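The Table After Everybody's Had a Go at It
An explainer for people who have been told to clear up

Every kitchen has a table, and every table has a moment when it stops being a table and becomes a place where things have been put down. Usually a grown-up notices this at the exact second you were about to leave the room. 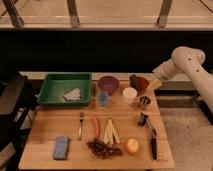
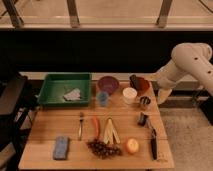
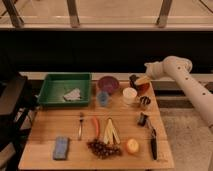
Fork, carrot, cups, and a cloth in the green tray.

Brillness, Issue 14, page 6

So what do you do about a table like that? You could wait until you are older and have a table of your own to ignore. Or you could learn how sorting works, which takes less time and involves fewer arguments.

WHAT IS SORTING, AND WHO STARTED IT?

Sorting means putting things together because they are alike in some way. You did it as a baby, when you divided the whole world into Things I Will Put In My Mouth and Things I Have Not Reached Yet. You have improved a bit. A squirrel does a version of it with nuts. So does a library, with books, although the library is better at finding them again.

The difficult part is deciding what "alike" means. Take a carrot and an orange. They are both orange, so a person who sorts by colour puts them side by side and feels pleased. A person who sorts by where things are kept puts the carrot with the vegetables and the orange in the fruit bowl. A person who sorts by shape puts the carrot next to the fork and has to be watched.

All of these are real ways to sort. Only some of them will help you find the carrot on a dark evening in October.

THE FOUR HEAPS

Our kitchen writer, Arben Jurić, has been sorting tables since he was small enough to walk underneath them. He uses four heaps, and he says them out loud as he goes, which his family has asked him to stop doing.

Heap one: things you eat.
Heap two: things you eat with, or drink out of.
Heap three: things you clean with.
Heap four: things that have no business being there.

Grapes are heap one. A fork is heap two, and so is a cup. A sponge is heap three, and a cloth usually is as well. Heap four is where you find hair bobbles, batteries, half a jigsaw and the letter about the school trip that had to be back yesterday.

You will notice that some things try to be in two heaps. A bowl is heap two when it's empty, but put plums in it and it becomes a sort of house for heap one. Leave the plums where they are. Nobody wants loose plums.

FOOD GOES FIRST

Deal with the food before anything else. Forks are very patient and will wait for years. A banana won't, particularly once it has been peeled.

A banana skin is a wrapper, and quite a good one. It keeps the air off. Inside the fruit are tiny substances called enzymes, which get busy when they meet oxygen and turn the soft part brown. This is the same thing that happens to a bitten apple if you wander off in the middle of it. The brown bit is safe to eat, and plenty of people make it into banana bread, which is the only cake that exists because somebody forgot something.

So, a peeled banana: eat it, or put it in a lidded box in the fridge and eat it later. If it has been open for ages and looks sorry for itself, ask a grown-up.

Carrots are much tougher. A carrot is a root, and its whole job was to sit in cold, damp soil storing food for the plant. The bottom drawer of a fridge is cold and a bit damp, so as far as the carrot is concerned not a lot has changed. If you leave it out on a warm worktop it slowly loses water and goes bendy. A bendy carrot is funny for a short time. You can often perk it up in a glass of cold water, and then you have a crunchy carrot and nothing to laugh at.

Grapes like the fridge too. Don't wash them until you're going to eat them, as a wet grape goes mouldy faster than a dry one. Keep them on their stalks if you can. Pulling them off leaves a little hole in the top, and holes are how trouble gets in. (For very small brothers and sisters, grapes should be cut lengthways into quarters by someone who is allowed to use the knife.)

Oranges will sit happily in a bowl for a week or so. They have thick skins. We should all be so lucky.

THINGS WITH HANDLES

Now for heap two. Why does a fork have gaps in it? It would be stronger without them, but then it would be a bad spoon. The prongs are called tines, which is a good word to know and a hard one to get into conversation. They're narrow, so when you push, all of your push goes into a few small points and the potato gives up.

A knife does the same trick in a line in place of points. The push goes into a thin edge, and thin edges don't care whether they are meeting a carrot or a thumb. That is why knives get a rule of their own, and the rule is: if there is a sharp knife on the table, you don't tidy it. You say "there's a knife here" in a clear voice and let a grown-up move it. Never drop a knife into a bowl of soapy water, either. Bubbles are very good at hiding things, and the next hand in might be yours.

Table knives, the round-ended kind that struggle with toast, are fine for most people your age. Carry them with the blade down, at the speed of a person who isn't in a race.

CUPS, AND WHAT PEOPLE DO TO THEM

A cup is meant for drinks. Look round any house, though, and you'll find cups holding pens, cups holding toothbrushes, cups holding one dead felt tip and a coin. This happens because a cup is the easiest box in the world to put a thing into. It has no lid, it stands up by itself, and there's always one nearby.

Before you pick up any cup, look inside it. That sounds too obvious to print, and yet we have printed it, and our office carpet is the reason. Then sort by what you find. Drink goes down the sink. Solid things come out and join their own heap. Stack only the cups that match, and stop when the stack starts to lean. At Janevski Primary the tea towel club once built a tower of 11 beakers, and the club now meets outdoors.

WHY A TRAY IS BETTER THAN TWO HANDS

Two hands can carry two cups. Add a third and you begin using your elbow, then your chin, and then the dustpan. A tray lets you carry a whole heap in one trip, and it has two features worth knowing about.

The first is the raised edge. When you walk, the things on the tray want to keep going after you stop. Scientists call this inertia. Parents call it "what did I just say". The edge stops a rolling orange from getting as far as the floor.

The second is balance. Put heavy things in the middle and light things round the outside. If everything heavy is at one end, that end dips, everything slides towards it, and then it's heavier still. You can work out the rest.

A folded cloth laid flat under your cups will help as well. It's rougher than the tray, so the cups grip and don't skate about.

THE SPONGE AND THE CLOTH ARE NOT THE SAME PERSON

A sponge is mostly holes. When you squeeze it under water and let go, the holes spring open and water rushes in to fill them. That makes it splendid for washing up. It also makes it a comfortable home for germs, who enjoy anywhere damp with lots of small rooms. Rinse it, squeeze it hard, and stand it on its side so the air can reach it.

A cloth works differently. Water creeps along between the threads, a bit at a time, and spreads out. A cloth that has been spread out dries much more quickly than one that's been scrunched into a ball, because more of it is touching the air. Everybody knows this and everybody scrunches the cloth.

Wipe wooden tables along the lines of the wood, so that crumbs come out of the grooves. Wipe towards yourself, with your other hand held at the edge to catch what arrives. If you wipe away from yourself you've just moved the crumbs to somebody else's chair, and they will know it was you.

TRY IT: THE BENDY CARROT TEST

You'll need two carrots of the same size, a plate, a tall glass of cold water and a fridge that somebody will let you use.

1. Leave both carrots on the plate in a warm room for three days. Put a note beside them, or someone will make soup.
2. Try to bend each one gently. Write down what happens.
3. Stand one carrot in the glass of water and put the glass in the fridge. Leave the other on the plate.
4. Next day, try bending them both again.

Which one snaps back to being a proper carrot? Can you think why water would make it stiff? (Clue: think about a balloon with not enough air in it.)

Send your results and drawings to the Mitau Kitchen Page. We had 883 entries for the Great Crumb Survey, and one of them was just crumbs. Please send paper.

WORDS FROM THIS PAGE

Enzyme: a tiny substance that makes changes happen in living things, such as turning your banana brown.
Inertia: the habit things have of carrying on with what they were doing.
Tine: one prong of a fork.
Heap four: see under your bed.

Next issue: where odd socks go, and a visit to the Zerkinora button museum.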